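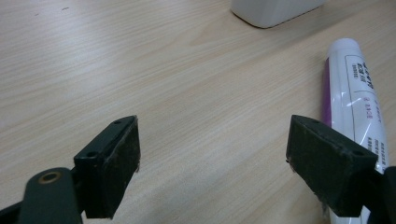
Flerkel Conference Floor | Events Operations Department

## 4. Setting the Movable Wall in the Kevari Room

Use this section to divide the Kevari Room into two meeting rooms, Kevari North and Kevari South. The wall is a Bolger top-hung panel system. It has 6 panels, numbered from the storage closet outward.

Revised Wed 15 July. Replaces the December pages.

**CAUTION:** Two trained staff members are required. Do not move panels while guests are in the room.

### 4.1 Before you start

1. Check the booking sheet for the room layout and the start time of the first event.
2. Move all tables and chairs at least 3 feet from the ceiling track.
3. Lift any floor cables that cross the wall line. Do not route cables under a panel.
4. Unlock the storage closet with the Flirkar key and latch both closet doors open.

### 4.2 Closing the wall

1. Roll panel 1 out of the closet. Push at waist height with both hands, one person on each side.
2. Guide the panel through the track junction at walking pace. If it stops at the junction, pull it back one foot and try again.
3. Seat the panel against the wall jamb.
4. Insert the crank in the edge socket and turn clockwise until the indicator shows green. The top and bottom seals are now extended.
5. Repeat for panels 2 through 5. Make sure the tongue of each panel enters the groove of the one before it.
6. Place panel 6 and crank out the side closure until it meets the far jamb.
7. Return the crank to its hook inside the closet.

**CAUTION:** Keep fingers away from panel edges. Each panel weighs 400 pounds and does not stop at once when you let go.

**Note:** Panel 4 contains the pass door. Its threshold must sit flat before the seals are extended. If the door drags, retract the seals and reseat the panel.

### 4.3 Room controls

1. On the wall keypad in Kevari North, press and hold DIVIDE until the light turns steady.
2. Test the lights and microphones in each half separately.
3. Post the seating limit card at each entrance. The limit for each half is 67 seats in theater layout.

**Note:** The thermostat in Kevari South controls both halves. Set it before guests arrive.

### 4.4 Opening the wall

1. Retract the side closure on panel 6, then its seals.
2. Retract and store the remaining panels in reverse order.
3. Press and hold COMBINE on the keypad.
4. Remove the seating limit cards and lock the closet.

If a seal will not retract, do not force the crank. Leave the wall in place and report the panel number to the duty desk.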